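Session notes, 2026-09-27. Slot is 20 min plus questions.

**Slide 1. Scope**
- Periodical storage at the Stonum reading room. Paper only, no microfilm.
- Credit Fouad Rizk for the shelf survey.

**Slide 2. Starting point**
- 2,751 issues, stored upright in open boxes.
- Spine curl in the outer issues of most boxes. Pause on the chart.
- Glossy covers block together when humidity stays high. Uncoated stock yellows first at the fore edge.

**Slide 3. What we changed**
- Flat stacks, spines alternating, no taller than 42 issues.
- Acid-free board between stacks. Staples left in unless rusted.
- Relative humidity held at about 45 percent. Mention the June spike and the failed Toltenex sensor.

**Slide 4. Cataloging**
- One record per title, one item line per issue. Bound volumes and anniversary editions get their own item line.
- Enter the title in the original script first, romanized form second.
- Cover price goes in the note field with its currency. Do not convert.

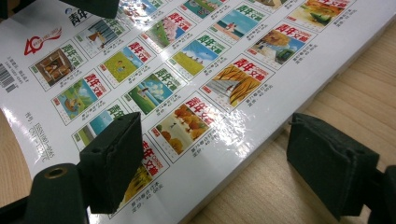

**Slide 5. Barcodes**
- Printed barcodes often identify the title only. Issue number must be keyed by hand.
- Castillo's error check: 97 bad item lines, mostly double issues entered as one.

**Slide 6. Open items**
- 700 issues still in old boxes at Darulberg.
- Loose inserts: keep with issue or file apart? Ask the room.
- Leave the contact slide up during questions.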